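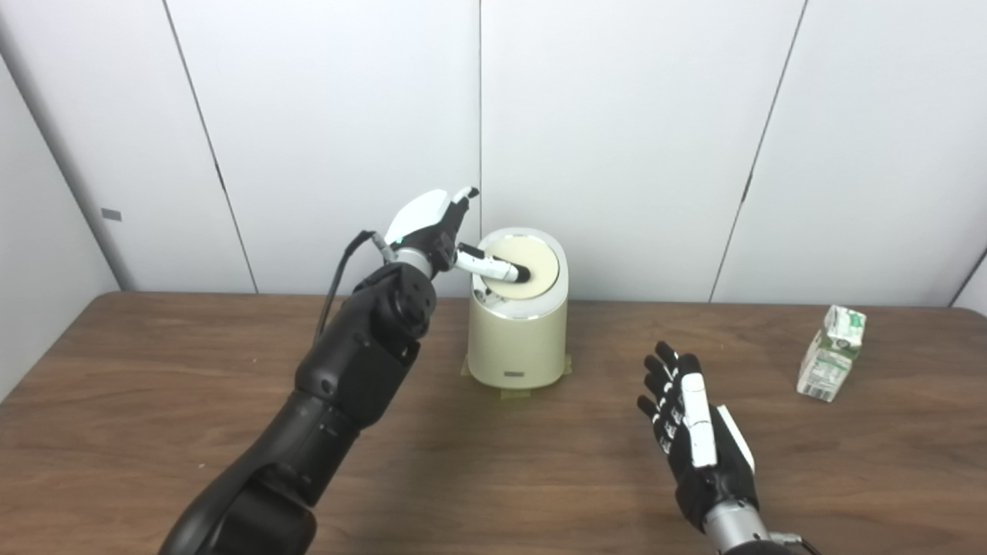

Sasico controllers are too slow for a task with contact, a reader wrote under the first part of this guide, and he asked why I do not simply close the hand at full force and save myself the tuning. I answered him shortly then, and I promised a longer answer. So in this second part we compare two settings of the controller on one task, which is to work on a small table bin with a lid.

## What you need

- two arms with fingered hands, or one arm if you skip the last step
- the controller with the August firmware (I use the Sasico one, but the steps are similar for others)
- a small bin with a hinged lid
- a slim tool with a rounded tip
- a flat pad to put under the bin
- some crumpled paper

The pad is more important than it looks. In my first tries, at Sarndale, I put the bin directly on the wood and it moved a few millimetres with every touch. After this the recorded positions were worth nothing and I had to throw away one full afternoon of work.

## Step 1: Fix the positions

Put the bin near the middle of the table, in easy reach of the left arm. Save a start position with the left hand above the lid and the right hand open, well to the side. If the right hand is too near, the planner makes strange detours around it.

## Step 2: Close the hand on the tool

Give the tool to the left hand and close slowly. Begin with a force value of 111 in the controller menu (the units are the controller's own, they are not newtons). Pull lightly on the tool with your own fingers. If it slides, go up in small steps. I stopped at 520, and I would not go to 1000 with a slim tool, for the fingers then turn it a little sideways and the tip arrives beside its target.

This is also my answer to the reader. Full force does hold better, but the angle of the tool suffers, and for a lid the angle matters more.

## Step 3: Touch the lid

Lower the arm until the tip rests near the centre of the lid. Let it stay for one second and write down the wrist values. Do this 7 times for each force setting, always from the same start position. Do not correct the start by hand between two tries, even when you are tempted – I was, often.

## Step 4: Change to open fingers

Now take the tool out and bring the lid to the open position. The left hand goes above and a little to the left of the bin, with the fingers bent down in the direction of the lid. The right hand comes in from the other side.

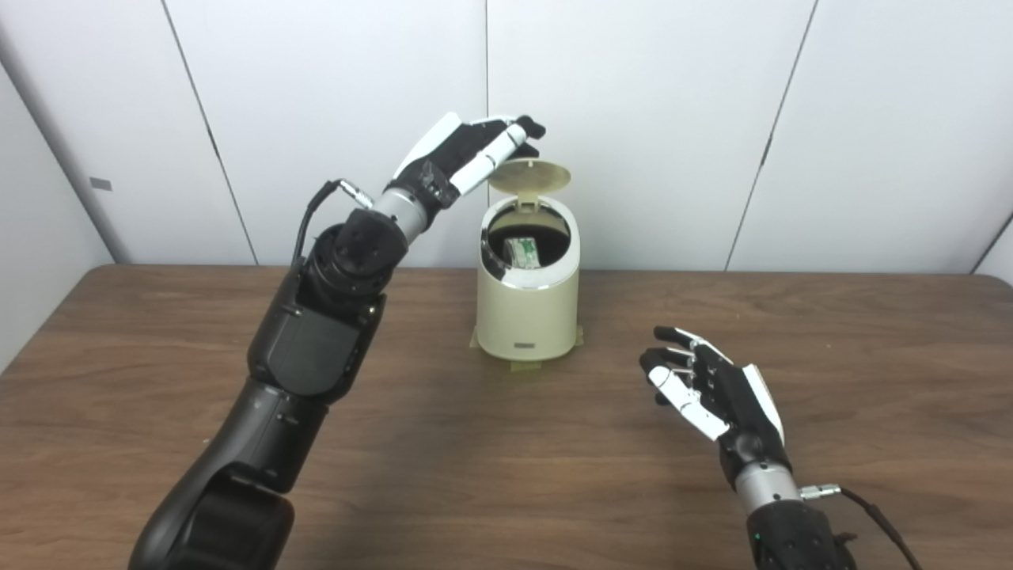 With both hands this close, set the speed limit to the lowest level before you start any motion. The Rindico planner checks the arms for collision, but in my version it does not check the fingers, so you must keep one hand of your own on the stop button.

Put a piece of paper in the bin and save both hand positions again under a new name. I once saved them over the old ones and lost Step 1.

## Step 5: Compare

Make one table per setting, with the wrist values and a column for remarks. Look first at the spread, and only later at the average. Where the spread is wide, check the cable at the wrist: when it is too short it pulls on the hand, and the controller gets the blame for it.

The same steps with a Le Roux two-finger gripper will follow in part three.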